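Home | Syllabus | Notes | Labs | Staff

Unit 6: Greylisting and Sender Reputation

Last updated: February

Print this page | E-mail this page

6.1 Background

Unit 5 dealt with checks made on the body of a message. The checks in this unit are made earlier, while the sending server is still connected. At that point the receiving server knows the IP address of the client, the name given in the HELO or EHLO command, the envelope sender and the envelope recipient. It has not yet accepted any content.

A refusal at this stage saves bandwidth and scanning time. It also leaves responsibility for the message with the sending server, which must retry or report the failure to its own user.

6.2 Greylisting

SMTP reply codes in the 4xx range report a temporary failure. A server that follows the standard queues the message and tries again. Much bulk-mailing software does not keep a queue and moves on to the next address.

Greylisting uses this difference. On first contact the receiver stores a triplet (client address, envelope sender, envelope recipient) and returns 451. A retry made after the minimum delay is accepted, and the triplet is marked as known. A retry made too soon gets another 451.

In the lab configuration the minimum delay is 200 seconds and a known triplet expires after 20 days without traffic. The Trekley test server holds at most 3000 triplets. When the table is full, the oldest unconfirmed entry is dropped first.
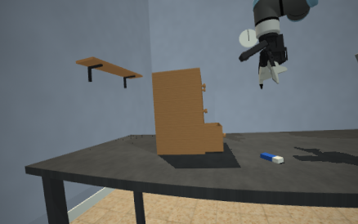
Large providers cause trouble for the simple form of this scheme. A retry may come from a different machine in the same pool, so the triplet does not match and the delay starts over. The usual fix is to store the network prefix in place of the full address. Nicholas (course reader, section 4) prefers a list of exempt networks, which is more exact but has to be kept up to date by hand.

6.3 Reputation scores

A reputation system keeps a running score for each client address or signing domain. Inputs include the share of messages marked as spam, the number of unknown recipients tried, and the length of time the source has been seen.

New sources have no history. The Jiltberg filter used in Lab 6 gives them a neutral score and limits them to 1000 messages a day - the limit is lifted once the score settles. Halilović's variant lowers old evidence by a fixed factor each night, so that a cleaned-up host can recover.

6.4 Limits

Neither method helps against mail sent through a compromised account at a well-run provider. The client address is good, the queue is real and the domain signature is valid. Content checks are still needed for these messages.

Reading: Haldane, Citcombe lecture series, parts 2 and 3.

Lab 6 reports are due Sunday. Include the server log and the final triplet table.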